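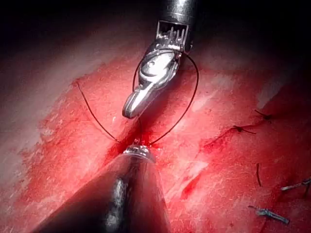
Luggage Transfer on the Teltbridge Path: Frequently Asked Questions

4 min read

Last revised 05/05/2021

These answers apply to walkers who have booked bag transfer with Skaleo between overnight stops on the Teltbridge Path. Accommodation bookings are handled by Hostelia under separate terms.

Booking and payment

How do I book a transfer?

Bookings are made online by entering your start point, direction of travel and the name of each overnight stop. A booking reference is sent by email. Write it on every bag label.

When do bookings close?

Online booking closes 60 hours before the first collection. After that, the depot in Oei accepts requests by telephone if there is space on the van. A late booking is not confirmed until you have received a reference.

Is payment taken per person or per bag?

Payment is per bag, per stage. Two walkers sharing one bag pay for one bag. Days on which you stay put are not charged, but they must be entered in the itinerary so that the driver does not call for your bag.

What happens if I change my route?

One change of overnight stop is free of charge. Further changes are charged at the current amendment rate. The new stop must be on the van route. Campsites reached only by footpath are not served.

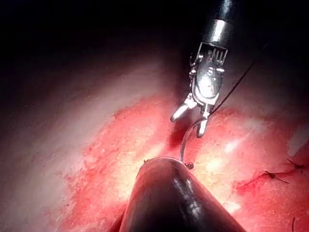 Bags and labels

What is the maximum size and weight?

The longest side must not exceed 70 cm. A bag must be light enough for one driver to lift into the van unaided. Overweight bags are left at the accommodation and the owner is notified by text message.

Can I send a rigid case?

Rigid cases are accepted within the same size limit. Soft bags are preferred on the stages east of Oei, where a smaller van is used.

What must not be packed?

Gas canisters, liquid fuel, loose batteries and live animals are not carried. Passports, cash and medicines should be kept with you. Compensation is not paid for perishable food.

Where do I leave my bag in the morning?

Leave it at reception or in the marked luggage area by 9 am. At unstaffed bunkhouses, use the locker by the entrance. The code is on your confirmation. 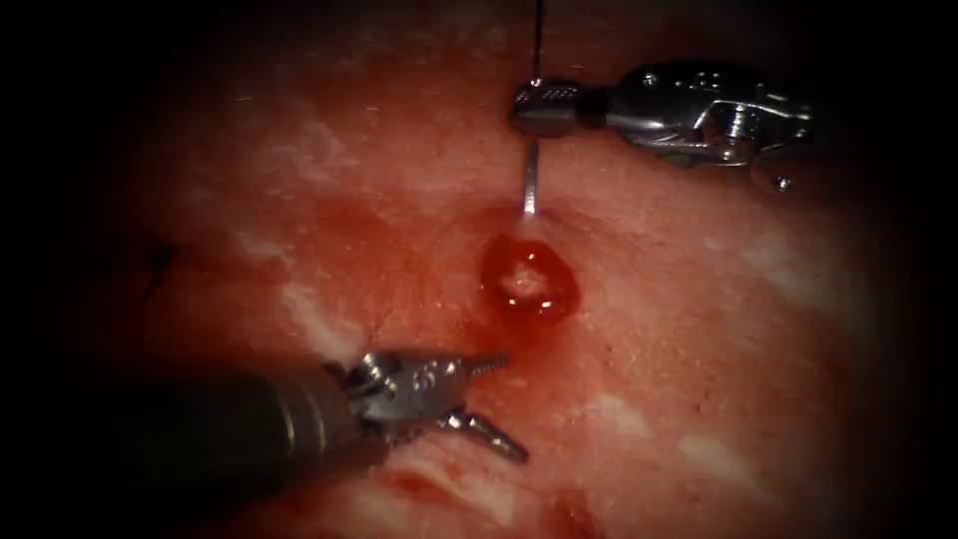
What time will my bag reach the next stop?

Bags are delivered by 4 pm. On the stage that crosses the 493 m pass, delivery is by 5 pm, as the van has to follow the valley road.

Who do I contact if a bag is missing?

Telephone the depot before 6 pm with your booking reference and the colour of the bag. The driver's log lists each bag against the place where it was left. Bags delivered to the wrong stop are moved the same evening where the road is open.

Do you carry walkers as well?

Passenger seats are not available on the luggage vans. The public bus serves both ends of the path and the depot.

Comments (3)

Ea Overgaard
Does the 70 cm include wheels and handle? My case is fine without them and over with them.

Skaleo Bookings
It does include the wheels. A retractable handle is measured when pushed in.

Wellington Siqueira
We walked it west to east over 6 days last May. The bunkhouse locker was stiff and needed a good shove, but the bags were there every afternoon. Would be useful to have the bus times on this page.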